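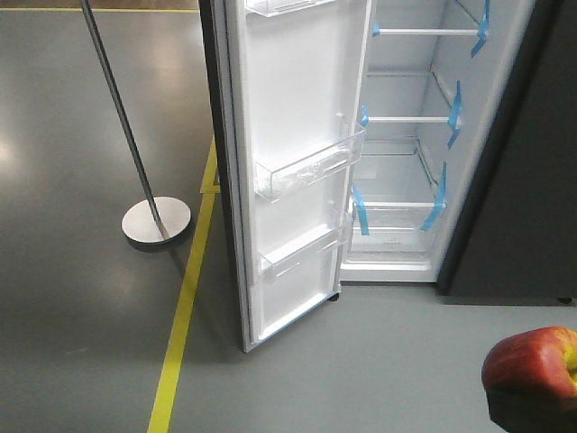

## Session 4: Storing food in the home kitchen

These notes go with the Tuesday class. Bring them next time, as we will use the shelf plan again.

### 1. Why cold matters

Bacteria that cause food poisoning grow fastest between 8 and 60 degrees C. Below 5 degrees most of them slow down a great deal, but they do not die. Food that was unsafe when it went into the fridge will still be unsafe when it comes out.

A home fridge should run at 5 degrees or below. The number on the dial is a power setting and tells you nothing about the temperature. Stand a fridge thermometer in a glass of water on the middle shelf, leave it overnight and read it first thing in the morning.

### 2. Where things go

- **Top and middle shelves:** cooked food, leftovers, dairy, anything eaten without further cooking.
- **Bottom shelf:** raw meat, poultry and fish, in a covered dish or sealed tub.
- **Drawers:** salad and vegetables. Keep them dry.
- **Door:** jam, mustard, ketchup, soft drinks. The door is the warmest part and its temperature goes up and down most.

Milk is often kept in the door. It lasts longer on a shelf, and this matters more in summer or in a busy house.

Do not pack the shelves tight. Air has to move between the items, and a blocked vent at the back can freeze one corner and leave the rest too warm.

### 3. Cooling and reheating

Hot food should be cooled and put away within two hours. Split large amounts into shallow dishes. Rice needs more care than most foods: cool it within one hour and eat it within a day.

When reheating, the middle of the food should reach 70 degrees C and stay there for two minutes. Stir halfway through if you use a microwave. Reheat once only.

### 4. Dates on packets

"Use by" is about safety. Do not eat the food after that date, even if it smells fine. "Best before" is about quality, and many dry goods are good for weeks afterwards. Once a packet is open, follow the "eat within" line - this is the one most people miss. 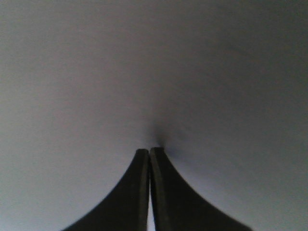

### 5. Cleaning

Wipe up spills as they happen. Once a month, take out the shelves and door bins and wash them in warm soapy water. Let glass shelves warm up first, as they can crack. Rinse, dry and put everything back before the food has been out too long. Door seals collect crumbs in the folds, so use a soft brush there.

### Homework

1. Take your fridge temperature on 3 mornings and write it down.
2. Draw your own shelf plan and mark anything you would move.
3. Read the Tivberg handout, pages 70 to 78, on freezing and thawing.

Next session: dry stores, tins and jars.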